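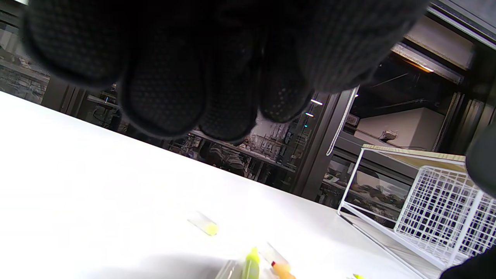 Marker ink coming off polypropylene tubes after ethanol wipe-down

19 comments 3 shares

tube_rack_b
10/14/20

Looking for input on hand labeling. We log water samples in small screw-cap tubes, polypropylene, no frosted patch. Current procedure: write the ID on the wall with a Coko fine tip, let it sit, wipe the tube with 70% ethanol, freeze. Last batch was 471 tubes. On thaw, 19 had IDs I couldn't read and had to be matched by rack position. All of them had been wiped within a minute or so of writing.

Things I have tried:
Longer dry time. Helps, but the bench fills up.
Clear tape over the writing. Lifts at the corners in the freezer.
Gavbridge cryo labels. They hold, but the printer for them is shared with another group and is usually out of ribbon.

Is there a pen that survives alcohol on bare polypropylene, or am I wasting my time?

solventfront

You're wasting your time. Most "permanent" markers are dye in an alcohol carrier. Once dry, the dye is still soluble in the same solvent, so an ethanol wipe redissolves it. Polypropylene also has low surface energy and the film has very little to hold on to. Use a pigment pen sold as solvent resistant, or stop wiping the written area.

pipette_dregs

Disagree on "most." There is a wide spread between brands and even between colors of one brand. In our hands black Betancur lasts through several wipes and the red from the same pack is gone after the first. Test each color separately.

tube_rack_b

Red is what we use for field blanks. That may explain part of it. I'll go back through the list and see how many of the 19 were blanks.

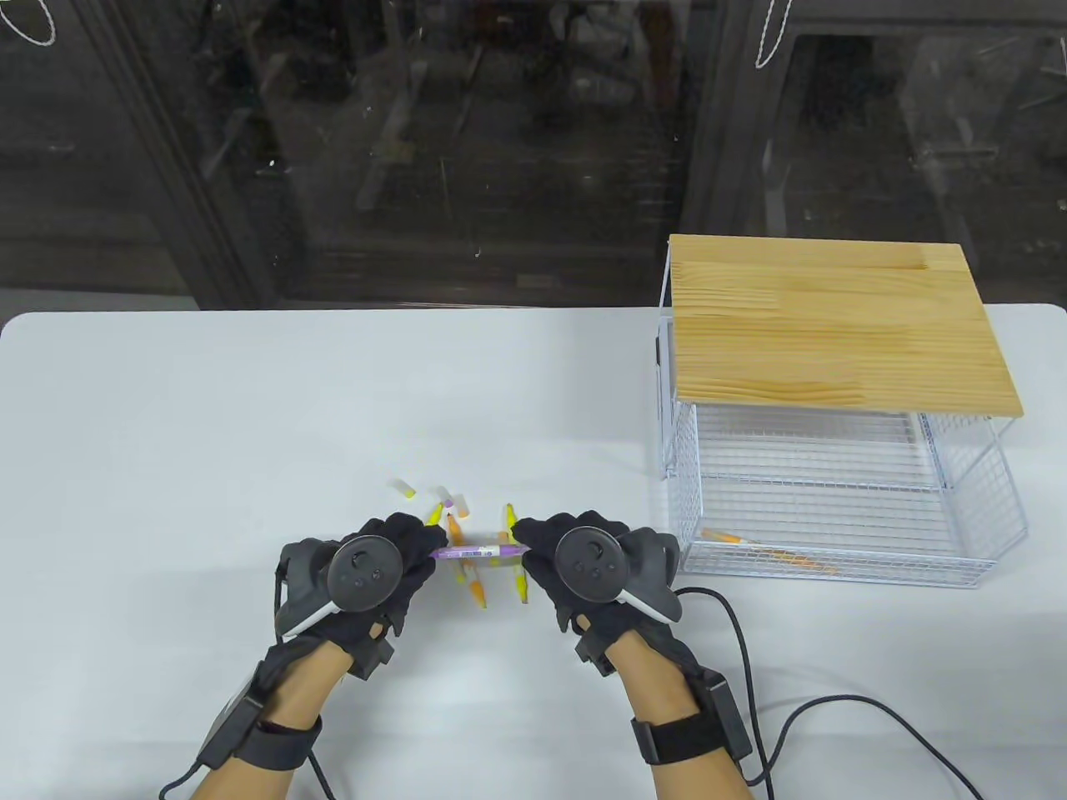
Second question while I'm at it: does pencil work on the white write-on caps? The cap is the one surface on our tubes with any tooth to it. Graphite isn't soluble in ethanol, so on paper it should beat any ink.

solventfront

Pencil is fine on a matte write-on surface. Use a soft grade, a hard one just scores the plastic. It will smear under a gloved thumb if the cap is damp. Never put the only copy of an ID on a cap, though. Caps get swapped.

coldroom4

Caps get swapped if people open 2 tubes at once, which is a handling problem. We have used cap-only IDs for years with no mixups on record.

solventfront

No mixups on record is what you'd expect with cap-only IDs. You would have no second ID to catch one with.

coldroom4

Fair, but our volumes are checked against the intake log. A swap between sites would show up in the conductivity numbers.

pipette_dregs

Only if the sites differ enough. Two blanks would look identical.

halfmolar

To the original question. We ran a small comparison in June on tubes from the same supplier, Parier, bare wall. 3 pens, same person writing, ten minutes dry, then ethanol wipe, freeze overnight, thaw, wipe again. The pigment pen was legible on every tube. Both dye pens lost characters at the second wipe, mostly on thin strokes. Wiping the tube before writing made more difference than I expected. There is some mold release or hand grease on them out of the bag.

tube_rack_b

Did you wipe with ethanol beforehand or something stronger?

halfmolar

Ethanol, lint-free wipe, air dry. We didn't try anything stronger.

tube_rack_b

OK. Plan for the next batch: pre-wipe, pigment pen on the wall, soft pencil on the cap as the duplicate, no more red. I checked the list and 11 of the bad ones were blanks.

coldroom4

Write bigger, too. A long ID in tiny characters loses its 3s and 8s first. We dropped the year from ours and keep it on the box.

solventfront

And when the box gets replaced?

coldroom4

The year is written on the new one.

Share Report Show older comments (2)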